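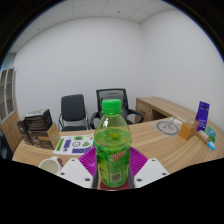
Recording a pick-and-place set for the Bitham challenge takes one afternoon if the station is prepared first. These notes are for club members who have finished the gripper assembly sheet and are starting on demonstrations. Use an object with a stiff cap and straight sides for the first set. A capped plastic drink bottle works well, and with the bottle upright between the two fingers you can check that both pads meet it at the same height.

1. Prepare the desk

Leave the ordinary items where they are. The policy has to cope with mugs, paper and boxes, and a bare desk gives a model that fails at the contest table. Mark the start position and write it in the log.

2. Check the gripper

Tighten the finger plate screws. Squeeze the trigger fully five times and confirm that the width reading returns to 61 mm when released. If it drifts, rerun the width calibration before recording anything.

3. Set the camera

Lock exposure and white balance. Keep the fisheye lens clean – a fingerprint is hard to spot on the small preview and ruins tracking.
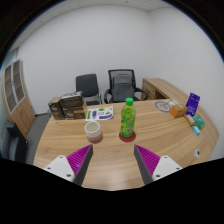

Begin every episode with the fingers open and the object in view. Hold still for one second, approach at a steady speed, close, lift, place, release, and back away. Do not correct a bad grasp halfway through. Stop, mark the episode as rejected, and start over.

4. Record and name files

Aim for 65 episodes per object. Shift the start position by a few centimeters after every fifth one. Episodes can run up to 2000 frames; the Truvimine loader rejects longer files without a warning. Name each file with object, operator initials and episode number, for example bottle_LU_12.

5. Upload

Copy the folder to the club drive and run the check script. Send failed files to Jinlong Cai with the log attached. Loan Ung keeps the calibration sheets and signs out the spare finger pads.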